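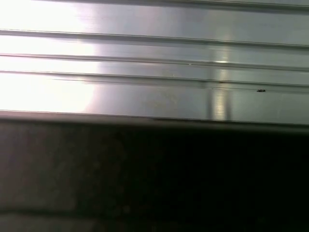

Emley's old-computer collection is back, and this time they'll take the dead ones

Posted in: Local News > Reuse & Recycling

If you've got a desktop tower in the garage that you've been stepping over for years (I have two, and one of them is holding up a shelf), August is your month. The Emley town drop-off is running its computer collection again, and the big change is that machines don't have to turn on anymore. Last year they did, and I watched a man carry the same beige monster back to his car that he'd just carried out of it. He did not look happy.

The collection is being run with Otum, the repair shop that took over the old carpet store on Becerra Street. They're opening up the loading door at the back every morning from eight until noon, all month long, and you can just pull up. No appointment, no form to print at home. You do have to be an Emley resident or work in town, so bring a bill or a work badge or something with your address on it.

I stopped by the counter to ask what they want and what they don't, and I came away with a page of notes. Desktops, laptops, keyboards, mice, loose cables and printers are all free. Flat monitors are free too. The big old glass-tube ones cost 30 dollars apiece, and I know that's going to annoy people, but those are expensive to get rid of and the shop says it's passing along exactly what it gets charged. TVs are a flat no. So are microwaves, which apparently somebody tries every single year!

There's a limit of five items per visit, but you can come back as often as you like. Last year's collection brought in 630 machines, and 63 of them ended up fixed and handed out to families through the school district. The shop thinks the second number will go up a lot now that broken ones are welcome, and I can see why. Plenty of computers that won't start have just one thing wrong with them, and the rest of what's in there can go into somebody else's.

Towers are what they're really hoping for. A regular office desktop comes apart with a screwdriver, and the parts swap around pretty freely between machines of about the same age. Laptops are fussier, and the very thin ones often can't be opened without breaking something. They'll still take those, they just mostly go to the recycler. 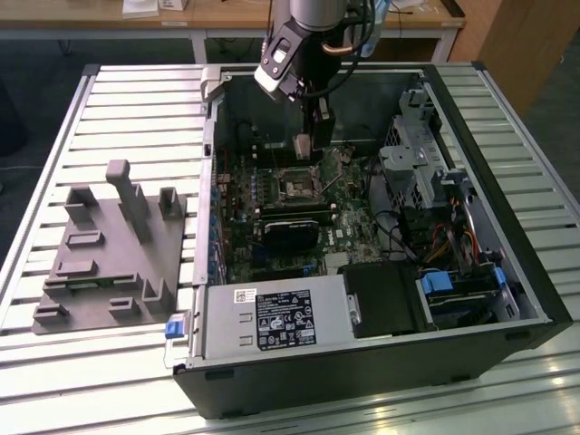
Do I need to take the hard drive out before I bring my computer in?
You can leave it in if you want. Otum wipes every drive that still works and drills through the ones that don't, and you can ask for a slip that says which was done. If you'd rather keep the drive at home, pull it yourself and they'll take the computer without it.

I'm keeping mine, for what it's worth. There are photos on it from before I understood what a backup was, and I've been promising my sister for ages that I'd get them off. The shop will do that for you as well, by the way. It costs 60 dollars to copy everything onto a stick, provided the drive still spins, and that money goes back into buying parts for the giveaway machines. They can't promise anything on a drive that clicks.

The finished computers get a fresh system, a keyboard and a mouse, and a monitor if there are enough to go around. Families sign up through the school office, and the list opens when classes start again. You don't have to show what you earn. Last time the list filled up fast, so if you know someone with a kid doing homework on a phone, tell them now.

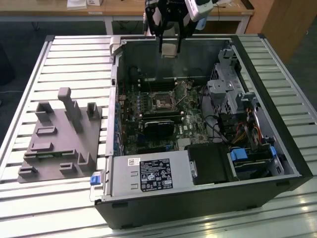
Seniors can get on a list this year too, and that's new. It goes through the Oseo Center, the low brick building next to the library, and they're pairing each computer with a couple of beginner classes in the fall. My neighbor has already decided she's going, mostly so she can stop asking me about her email. I support this fully.

Now, a few practical things. The alley behind Becerra Street is one way and it's narrow, so come in from the library end or you'll be backing out past the dumpsters (ask me how I know). Mornings get busy right at eight. The later part of the morning was very calm when I was there, with two cars in line and no waiting to speak of. There's a cart if your stuff is heavy, and you can stay in the car and pop the trunk if lifting is a problem. 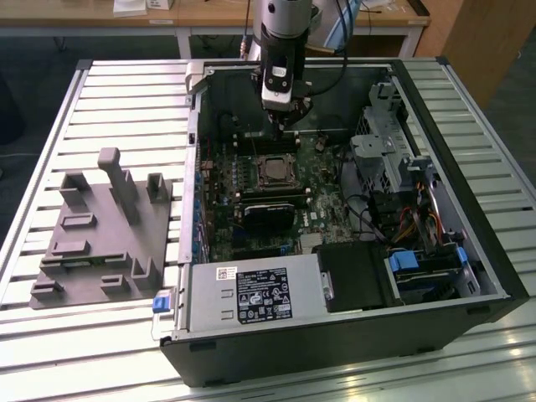
Please tape the loose batteries, too. Laptop batteries that have come out of the laptop go in a separate bucket by the door, with a bit of tape over the metal contacts. If one is swollen or puffy, don't bring it in at all. Call the shop first and they'll tell you where it goes. And take your discs out of the drives before you leave the house! There's a shoebox on the counter full of the ones people forgot, including somebody's wedding, and you can look through it if you think yours is in there.

The door closes at noon sharp on the last day of August, and anything left in the alley after that gets billed to the shop, so don't do that to them. My two towers are going in this week, as soon as I find something else to hold up the shelf.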